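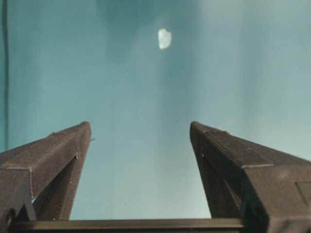
Carrilho altera tarifário da água a partir de dezembro

O município de Carrilho passa a aplicar em dezembro um tarifário de água com 3 escalões de consumo doméstico, em substituição dos 2 atualmente em vigor. O primeiro escalão abrange consumos até 7 metros cúbicos mensais e mantém o preço unitário.

A alteração consta de um parecer técnico assinado por Nadine Chidiac, responsável pela rede de distribuição. O documento aponta perdas concentradas na conduta de Kirum, cuja substituição abrange 900 metros de tubagem em fibrocimento.
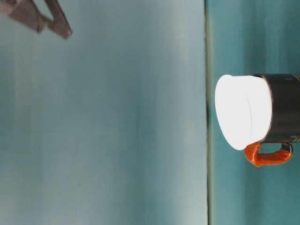

A empreitada foi adjudicada à Kutameck e decorre por troços, com interrupções de abastecimento limitadas ao período noturno. Os avisos serão afixados com antecedência nos arruamentos afetados.

Segundo Lakmal Howlader, engenheiro da empresa, os ensaios de pressão serão feitos antes da ligação dos ramais domiciliários. A tarifa fixa de saneamento não sofre alteração.

Contactos | © Urnby Notícias. Todos os direitos reservados | Voltar ao topo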